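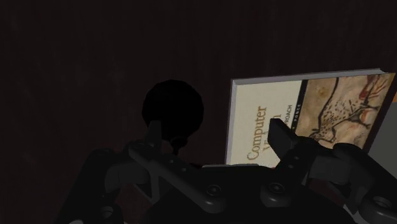 From: Kinga Juhász
To: home-bakers list
Date: February 2019
Subject: Re: Rye crispbread going soft in the middle

Okura wrote:

> I've made the thin rye crackers from the list archive four times now.
> The edges come out right, but the middle of each sheet is still leathery
> the next morning. I roll to the thickness of a coin, dock with a fork,
> and bake at 425 until the edges color. Leaving them in longer burns the
> edges before the middle is done. The flour is the Billa store brand, if
> that makes a difference. Oven is gas, no fan. Should I drop the
> temperature, or is the dough too wet?
>
> Also, can the seeds go in the dough instead of on top? They fall off.

The temperature is the main problem, but the dough in the archive version is also on the wet side. I would change both, one at a time, so you know which one did what.

Start with the water. The archive recipe was written for coarse rye, and coarse rye takes up more water if you give it time. With a fine flour and only a short rest you get a dough that smears on the pin. You then dust it heavily to compensate, and the dusting flour stays on the surface and browns early. My working amounts for two half-sheet pans:

Whole rye flour, 600 g
Salt, 12 g
Instant yeast, 3 g
Honey, 15 g
Neutral oil, 40 g
Water at room temperature, 390 g

Mix until no dry flour is left. It will look like wet clay and will not get smooth however long you work it, so stop there. Cover and leave for two hours. The dough swells a little and firms up. If it still sticks to a damp hand after two hours, work in another spoonful of flour and give it 20 minutes more.

Divide by weight. Roll each half directly on baking parchment with a second sheet on top, and peel the top sheet back every few passes or it will wrinkle and leave ridges. Roll from the center out. Most people's sheets are thicker in the middle than they believe. Cut a strip out of the middle of one of yours before baking and lay it next to one from the edge. I would bet on a visible difference.

Dock more than you think you need. A fork is fine, but the holes should go through to the parchment and sit about a finger width apart. Then score all the way through into rectangles with a pizza wheel. The archive recipe says to break the sheet after baking, and I think that is a mistake. Cut lines let steam out along every piece, so the middle pieces dry at nearly the same rate as the outer ones.

For the bake, treat it as two separate jobs:

1. 400°F for 12 minutes, on the middle rack. This sets the dough. The edges should be just starting to color.
2. Take the pan out, separate the pieces, turn them over and spread them on a wire rack set over the pan. Lower the oven to 250°F and wait for it to get there. Put them back for almost 30 minutes.

Then turn the oven off and leave them in with the door propped open on a wooden spoon until cold. A piece from the middle should snap cleanly. If it bends at all, put the whole batch back at 250°F for another ten minutes and cool it again. Test only when cold – warm crackers always bend.

On the seeds: yes, up to 80 g total in the dough for the amounts above. Flax takes up water, so if you use it add another tablespoon or two. Sesame and sunflower don't need any adjustment. If you want them on top as well, brush the rolled sheet with water, scatter, put the parchment back and go over it once with the pin.

I don't think the brand of flour matters here. Shiferaw asked the same thing last year about a different store flour and the cause was the rolling. Check the bag to see whether it is whole grain or sifted, though. With sifted rye I would start at 360 g of water.

Storage: a tin, not a bag, and only when fully cold. The Skuvirby starter people keep theirs on an open shelf, but their kitchen is a good deal drier than mine. In March and April I have to re-crisp anything older than a week, five minutes at 300°F.

If you try the lower second bake with your old dough first, please post what happened. I haven't tested it at that hydration in a gas oven.

Kinga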